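From: Cremilda Marinho
To: Celgate Letter Exchange list
Subject: Re: [celgate-post] Postage, return addresses and the May round

Hello all,

Answering Edileuza's message from this morning, and a couple of other points that have come up since the last round went out. Her original is quoted in pieces below so you can see what I'm replying to.

Edileuza Moura wrote:
> I sent two letters to Bragança in the last round and one of them came
> back to me after a month with a sticker over the address. The other
> arrived fine. Same envelopes, same post office, same counter. Is
> anyone else having this trouble?

Yes, a few of us. I had one returned from there as well. The sticker on mine said the address was incomplete, and when I checked it against the list I found I had left off the last part of the postcode. Portuguese postcodes have four digits, a dash, and then three more. Plenty of older address books only have the first four. The letter will often get through with the short version if the town is small and the postman knows the name, but you can't count on it. Please look at your copy of the list and if any Portuguese address has only four digits, write to me and I will send you the full one.

The other thing to check is the order of the lines. Postcode goes before the town, on the same line, and the country goes on a line by itself at the bottom, in English and in capitals. The country line is for the sorting office at our end. Everything above it should be written the way the other country writes it.

> I also wondered about putting the return address on the back flap. I
> was told at the counter that it should go on the front, top left, but
> the flap is where I have always put it.

Either is fine. I use the flap. If you write on the front, keep it small and well away from the main address, or the machine may read the wrong one and you will be posting letters to yourself. This happened to me with a padded envelope, and it cost me the full postage again.

> Last question. Do we still need to put the exchange number on
> everything? Mine is 2353 and I keep forgetting it.

Yes please. It goes inside the letter now, top right of the first page, and no longer on the envelope. The number is how I match people up when handwriting is hard to read, and some of it is very hard to read. If you forget yours, ask me and I'll look it up.

Now the May round. Each of you will be paired with 2 people, one in this country and one abroad, as before. I had four requests for a third partner and I can do that for those who asked early, but it depends on how many new members sign up. There are more than 10 waiting to be added and I would like to get them all in. If you want to sit this round out, tell me before I draw up the pairs. It is much easier to leave someone out at the start than to find a new partner for the person who was expecting to hear from them.

A few people asked about sealing and stamping.

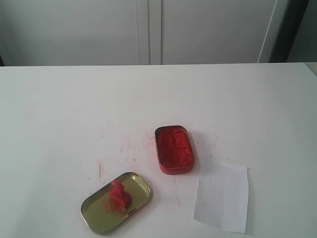
Wax is still a nuisance in the post. It cracks, and thick seals can make an envelope count as a large letter, so you pay more and your partner may have to collect it from the depot. If you like wax, put the sealed envelope inside a plain one. Ink is no trouble at all, provided it has dried before you fold the page. I leave mine overnight under a sheet of kitchen paper. Red takes longer than black in my experience, and it will print itself faintly on the facing page if you hurry it.

On paper, the Caltard pads are back in the shop by the station and they take fountain pen well on both sides. The Puker ones are cheaper but the ink spreads on the back. I'd use those for drafts, or write on one side only - the extra sheet may push you over the weight limit, so check before you seal it.

Edileuza, send your returned letter again with the full postcode and let me know when it gets there. I'd put it in a fresh envelope, as the sticker doesn't peel off cleanly.

Pairs will go out by post as usual, with a copy to the list.

Cremilda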